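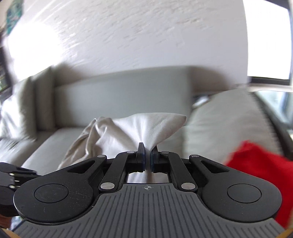

The sitting room has now been under its spring arrangement for two weeks, and it is appropriate to record how the matter of the sofa has been settled. Readers of this blog will recall that the question was left open in the previous entry. The sofa is pale, somewhere between gray and green, and it had been my position for a long time that such a color should be left bare. I have revised that position. An off-white cloth against the gray-green upholstery is restful to look at, and it does not compete with the curtains, which had been my principal objection to the striped blanket used during the winter.

The winter blanket has been withdrawn from service. It was washed, aired on the back landing, and placed in the lower drawer of the hall chest, where it will remain until the weather requires it. One corner had begun to come unstitched. Sosina Berhe has kindly agreed to attend to the repair when she returns from her sister's house, and I have pinned a note to the blanket so that the corner in question may be found without unfolding the whole.

The selection of covers took longer than expected. Three were considered. The first was a heavy linen piece from Skeker, ordered in April and returned in the same week. It was well made, and I wish to be fair to it, but it was stiff in the fold and would not lie over the arm of the sofa without standing up at the edge. The second was a knitted cover lent by Nuria Mamo, very handsome, and in my judgment too warm for the purpose. The third was the plain off-white cloth already in the house, which had been kept on the top shelf of the linen cupboard and used for little except covering the table when the windows were being painted. It was laundered twice and given a trial. By the end of the first evening there was general agreement that no further purchases were necessary.

Gadisa Negash, whose opinion on household matters is always requested in advance of any change, expressed a reservation regarding stains. The reservation is a reasonable one. Coffee is taken in this room every afternoon at four, and guests cannot be asked to sit elsewhere. The following practice has therefore been adopted. Cups are placed on the side table before anyone sits down. Anything containing berries or turmeric is served in the kitchen. Should a spill occur, the cloth is removed at once, rinsed in cold water, and hung over the bath. So far one spill has been recorded, of tea, and the mark came out at the first rinse.

I should also say something regarding folding, as it was raised in the comments on the previous entry by a reader who prefers to tuck her covers tightly behind the cushions. I have tried this method. It produces a very tidy result for as long as the sofa remains unoccupied. In a household where people sit down, stand up, look for their glasses, and sit down again, the tucked cover comes loose on one side and must be pulled out entirely before it can be put right. The present procedure is simpler. The cloth is taken up near the middle, shaken out once, and laid over the seat with the longer side toward the front. It is straightened in the morning and again after supper.

Further to the general improvement of the room, the contents of the two baskets beside the bookcase have been sorted. Old magazines were given to Fuad Mekonnen for his classroom, where they are to be cut up for collages. The remaining items were cables, a quantity of candle ends, and a recipe for lentil soup which I had believed lost in the last move, and which will be made on the first cool evening available. The candle ends have been retained. A lidded box from Plastside now holds the cables, with a paper label on the front, and one basket has been released for general use.

The position of the lamp is still under review. It stands at present behind the left end of the sofa, where it gives a good light for reading and a poor one for conversation. Kidus Tamiru has proposed moving it to the far corner and bringing the smaller lamp in from the bedroom. This would require an extension cord, and I am reluctant to have one crossing the floor near the door. A decision will be taken once the rug has come back from cleaning.

The cost of the whole exercise, excluding the linen piece for which a full refund was received, amounted to 236 in the household account. The greater part of this was the cleaning of the rug, and the remainder went to the box and a replacement bulb. The sum set aside had been 466, and the balance has been carried forward to the kitchen shelves, which are to be sanded and repainted in June.

Those who wrote to ask for the washing instructions are advised that I use warm water, half the usual measure of soap, and no softener, and that the cloth is ironed slightly damp on the reverse side. Questions about the shelves may be left in the comments. I have not yet chosen the paint, and suggestions for a white that does not turn yellow near a stove would be received with interest.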